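Home | Guides | Countertop Ovens | Getting Started | Care | Contact

Section 2: Setting up the oven in a break room or shared office

Welcome to the good part! A small countertop oven does wonders for a room that has only ever had a water dispenser and a few chairs in it — toast, warmed rolls, melted cheese on nearly anything. Take ten minutes over the steps below and you'll be ready for your first batch.

Before you plug in

1. Take everything off the top of the oven. Plates and eyeglasses tend to land there, and the top gets hot in use.

2. Open the door all the way. It folds down flat, so leave clear space in front of it.

3. Lift out the rack and tray. Wash both in warm, soapy water and dry them well. 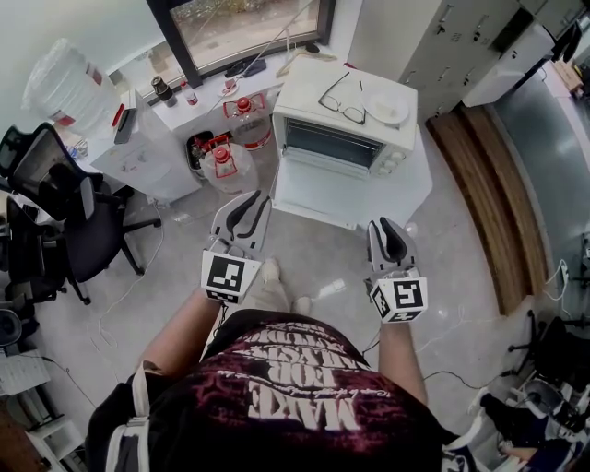 4. Wipe the inside with a soft, damp cloth, then run the cloth over the inside of the door glass. Skip scouring pads.

5. Turn each knob through its full range and back to off. They should move smoothly — if one sticks, stop and write to Renzo Pagano at the Tindeo service desk before going further.

Note: The floor is a fine place to clean and check the oven. Move it to a sturdy, level counter before you switch it on.

CAUTION: Keep bottles, packets and loose cables well away from the sides and back. Never run the oven under a curtain or against a plastic bin.

First heating

6. Open a window. New heating elements give off a light smell the first time, and a tilted sash clears it nicely.
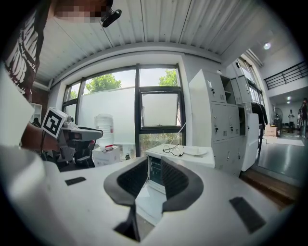
Fig. 2. Large window with the sash tilted open.

7. With the oven empty, set it to medium and let it run for 15 minutes. Stay in the room.

8. Switch off, unplug, and let it cool with the door down. Put the rack and tray back in.

Now make something! Birdie Lindgren's cheese toast (card 512 in the recipe box) is a lovely first try, and it forgives you if you're still learning the knobs.

Note: Wipe up crumbs after each use, once the oven is cool. In a shared room, agree on who empties the tray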